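Pirkmont Football Club
Minutes of the monthly meeting, 9 March 2021

Present: D. Obi (chair), first team manager, reserves manager, club secretary, fixtures secretary. Apologies from the under-16s coach.

1. Previous minutes
Agreed, with one correction. The Berrada friendly was lost 3-1, and the minutes had it as a draw.

2. Return to playing
The league has circulated a proposal to finish the season in a shortened form. The fixtures secretary went through it and said he could not see how a side with players on shifts was meant to manage that many midweek games. The first team manager wants to play whatever is offered. Damilola Obi asked whether anyone at the league had checked which grounds have working floodlights. No reply on this so far. Agreed to answer that we are willing in principle and to ask for the dates in writing before promising anything.

3. Dandard Cup
Our tie away to Cilomine is still outstanding. Cilomine have suggested switching it to our ground and say they will "see us right" on travel another time. The meeting was not convinced, as the same was said two seasons ago. Secretary to ask for an actual offer.

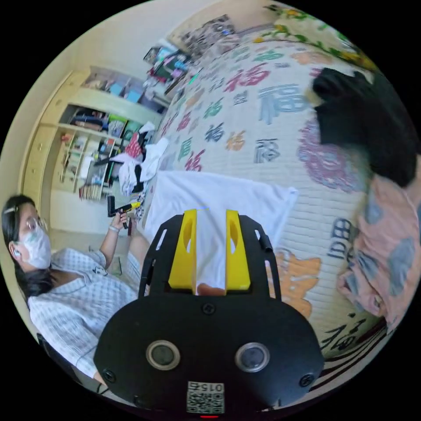 4. Pitch
The contractor's quote for the goalmouths and the drainage at the car park end is £2,684. The reserves manager pointed out that the last lot of drainage was supposed to cure the same corner. Obi asked what guarantee came with the work and was told there was none in the quote. Deferred until we have a second price. In the meantime £600 was approved for seed and topsoil, goalmouths only.

5. Players
The first team manager reported 61 registered across both sides. The reserves manager doubted that half of them would turn up to training. Secretary to message everyone on the list and take off those who do not answer.

6. Pre-season
Berrada have offered a four-team tournament in August. The draft has us playing 9 games in a fortnight if we reach the final, which both managers thought was daft. Reply to say we would consider a shorter version.

7. Any other business
The new away kit is delayed again. The supplier's latest explanation is the same as the one before it. Obi to ring them and ask for the deposit back if no delivery date is given.

Next meeting to be fixed once the league has replied on item 2.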